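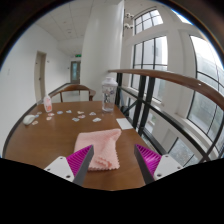
Carleen Mudgway reckons that if you can fold a napkin, you can teach a robot. She told me so before I had my coat off, and then she made me prove it, which is how I spent the first part of our interview with a gripper in my hands, folding the same cloth again and again while she cheered me on.

Mudgway runs the teaching side of Flanemberg, a small outfit that collects demonstrations of household jobs: folding, wiping, stacking, putting the lid back on things. A person does the job with a hand-held gripper, a camera on the tool records it, and the recordings go into training a robot arm with the same sort of fingers. There's no arm in sight while you do it. You just carry the tool about and get on with the work.

"It's the nearest thing to lending somebody your hands," she says. "I used to write the movements out as numbers. Go here, turn this much, close. You'd spend a whole day on it, and then someone would put the cloth down a bit crooked and you'd have to start over!"

Cloth is her great love. A cup stays cup-shaped wherever you leave it, but a cloth has a new shape every time you let go of it, and she thinks people forget how much they do by feel. With the gripper you lose most of that. You have two fingers that open and close, and the ribbed parts bend a little around whatever they're holding, so you learn to come in low, pinch a single layer and lift before you pull. I kept pinching two layers. She told me to leave the mistakes in.

"Leave them in and then fix them, that's the bit I want," she says. "If every demonstration is perfect, the robot never sees what to do when a corner slips. The first time ours dropped a corner and went back for it, I shouted so loudly they heard me downstairs."

That was in May, at the end of a long stretch on a job they called Imelska. (All the jobs get names. Sitthichai was stacking bowls, and she still talks about it as you might talk about a difficult holiday.) For Imelska they had 4 people giving demonstrations, and she found she could tell whose fold she was watching from the speed of the second crease. One of them was left-handed, and those recordings turned out to be among the most useful, as they brought the gripper in from angles the others never tried.

I asked about remote control, the other way of doing it. Flanemberg began there. They had an arm on a bench at Brurkholm, and the person teaching sat apart from it with a pair of handles and a screen. Mudgway liked it more than I expected.

"Oh, I loved it! You feel like a crane driver. And whatever you record, you know the arm can do it, because the arm did it. With the hand-held one you can be too clever. You twist your wrist in some way the arm can't follow and that recording's no good to anyone."

What changed her mind was speed. A napkin that took her 2 minutes by remote control could be done by hand before the kettle had boiled, and she could do it in a kitchen, an office or a friend's front room, wherever there was a table. She keeps the remote set-up for jobs where the arm has to press or scrape, and for checking work where she suspects somebody of being too clever.

Fitriani Purba, who looks after the training, joined us for the last part and was a touch more cautious. More places matter to her above everything. She would take 7 tables with a few folds each over one table with hundreds, and she likes a bit of clutter. "A tidy table teaches it about tidy tables," she says. She also wants people to slow down at the moment the fingers close, and to hold still before letting go.

Did she think my folds would be any use? She looked through 3 of them with me. The first she threw out, as I'd put my sleeve over the camera. The second she kept. The third she played twice, at the point where I lose the edge of the cloth, go back and catch it again, and Mudgway leaned over her shoulder and said, "There, that one, keep that one."

They're moving on to tea towels next, the big thin sort that fold over under their own weight. Mudgway has already been practising at home.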